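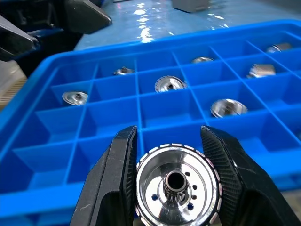 Yhon Salazar writes from the Huaranga branch that the January note on loose parts storage gave a humidity limit but never said where in the stockroom to measure it. He keeps one meter by the door, and it reads well below the limit all year, yet the bearing rings on his lowest shelf still come out with brown spots.

The point is fair, and the January note should have covered it. A meter by a door reads the air by that door. Corrosion on bare steel depends on the air within a fraction of an inch of the metal, and on how cold the metal is compared with that air. A lower shelf against an outside wall can sit several degrees below the rest of the room. Air that is comfortable at head height becomes close to saturated once it cools against a part down there, and a thin film of water forms well before anyone would call the part wet.

For branches that hold small turned parts, the following replaces section 2 of the January note.

Placement of meters. Put one meter on the lowest occupied shelf, at the back, and one at working height in the middle of the room. Leave both in place overnight before taking a reading. Take the reading first thing in the morning, before the heating comes on, and write down temperature as well as humidity. A humidity figure with no temperature next to it can't be used to work out the dew point, and the dew point is what we need. If the part temperature is within five degrees Fahrenheit of the dew point, move the stock up or away from the wall.

Bringing stock in from cold. Most of the spotting reported to us in winter starts on the day of delivery. A carton that has spent the night in an unheated truck should stay sealed until it reaches room temperature. For a full Jodiston carton of 100 pieces this takes most of a working day, because the parts are packed tightly and the center warms slowly. Opening the carton early to check the count lets warm air straight onto cold steel. If the count has to be checked on arrival, weigh the carton and compare it with the packing slip.

Handling. Skin leaves salt and moisture on bare metal, and the print often shows as rust a week or two later in exactly the shape of a fingertip. Nitrile gloves are fine. Cotton gloves are fine when new and poor after a few days, once they have taken up sweat. Parts touched bare-handed should be wiped with solvent and re-oiled the same day.

Oil films. Two products are in use across the branches at present, and they are not interchangeable. Brudetti is a light water-displacing oil. It goes on thin, creeps into bores and grooves, and can be left on at assembly for most purposes. It drains off vertical surfaces over time, so parts standing on edge need a fresh coat sooner than parts lying flat. Stondel leaves a soft waxy film that stays where it is put. It lasts far longer on the shelf, but it has to be cleaned off before any part goes into a press fit. Mark the bin with the product used. Two returns last year were traced to waxed parts that had been pressed in uncleaned.

Paper and board. Plain cardboard holds water and is often slightly acidic. Do not line drawers or bins with it, and do not use torn-up carton as packing between layers. VCI paper works only in a closed space. In an open bin the inhibitor escapes and what remains is ordinary brown paper — check the date on the roll too, as old stock loses its effect even when wrapped.

Desiccant. Silica gel in an open room does nothing measurable. In a closed cabinet it works until it is full, and then it works in reverse on warm days. Use the indicating type, and dry it in an oven at the temperature printed on the pack.

One correction to the parts table in the same note. Item 312 was listed as stainless. It is plain carbon steel with a bright finish and needs the same protection as the rest of the group. The reorder quantity, 3000, was correct.

Branches that have already logged paired readings can send them in with the stock return, due 6th February. Please include the shelf height in inches and say whether the wall behind is an outside one. Huaranga has offered its readings from all 19 shelf positions, and those will be set out in the next issue along with the dew point table.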